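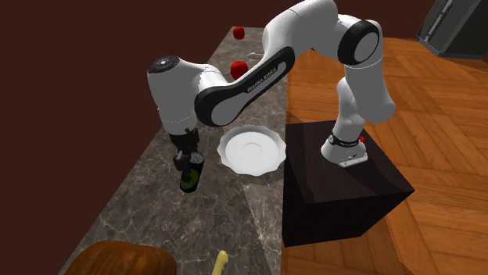

The Drokau

September
By Armindo Louro

My uncle left me the Drokau with 3,291 miles on it, and my mother cried when she saw the odometer, because he'd had the car for six years. That's how little he went anywhere. He drove it to the pharmacy and to church and once, in what must have been a wild mood, to the coast and back.

I already had a car, or I had most of one. My Gilani was missing second gear and the passenger window was held up with a paint stirrer. So you'd think I would have been thrilled, and I was, for as long as it took to walk around to the driver's side. Then I saw he'd left his cardigan folded on the back seat and I had to go stand in the driveway for a while.

The plan was to sell it. Everybody agreed on the plan. My sister had looked up what they were going for, and it was more than I made in a winter, and she said the word "sensible" to me four times on the phone. I wrote the ad at the kitchen table. Low miles, garage kept, one owner, cloth seats, all the books. I put down that the radio worked, and then I thought I'd better go check that the radio worked.

It came on loud. Polka, or something close to it, accordion anyway, and I yelled out loud in my own garage. My uncle was a man who folded his napkin before he ate. I turned the knob down and sat there and then I turned it back up again.

The first people to come look were a couple from out past Anow. He kicked the tires, which I thought people only did in movies. She opened the glove box and took out my uncle's tire gauge and his little notebook and said, "Do these come with it?" I said sure. Then I said no. Then I said the notebook didn't but the gauge did, and she gave me a look like I was up to something with the gauge.

They wanted to take a hundred off for the scratch by the gas cap. I'd never noticed any scratch! I got down and looked, and there it was, about as long as an eyelash, and he had touched it up himself with something that wasn't quite the right blue. I could picture him doing it too, with his glasses pushed up and the tip of his tongue out. I told them I'd think it over. They sat in their Sondetti at the end of my driveway for a good long time before they pulled away – I guess they thought I'd come running after them.

That night I read the notebook. It was gas, mostly. Date, gallons, price, all in that slanted pencil. Every oil change had a line under it, drawn with a ruler. I was skimming by then, and I nearly went right past the page from the coast trip. He'd written down the gas same as always, and beneath it, "Windows down whole way. Hat gone."

I read that one to my sister over the phone. She didn't say anything for a bit, and then she said, "What hat?"

"I don't know," I said. "He never wore a hat."

"He had a hat?"

"He had one until the coast, I guess."

She laughed so hard she had to put the phone down. I could hear her telling her husband about it in the other room, and getting it wrong.

The couple called back the next morning and offered the full price, scratch and all. I had the phone tucked under my chin and the keys in my hand. I'd been on my way out to move the Drokau so I could get the Gilani past it, and they were very nice about it, they really were, they even asked if I was feeling okay. I said I was sorry for the trouble.

Then I called a guy about the Gilani. He said he'd give me $100 if it ran and I said define ran.

I took the Drokau out at 2 that afternoon, just to the pharmacy. I didn't need a thing there. I bought a pencil.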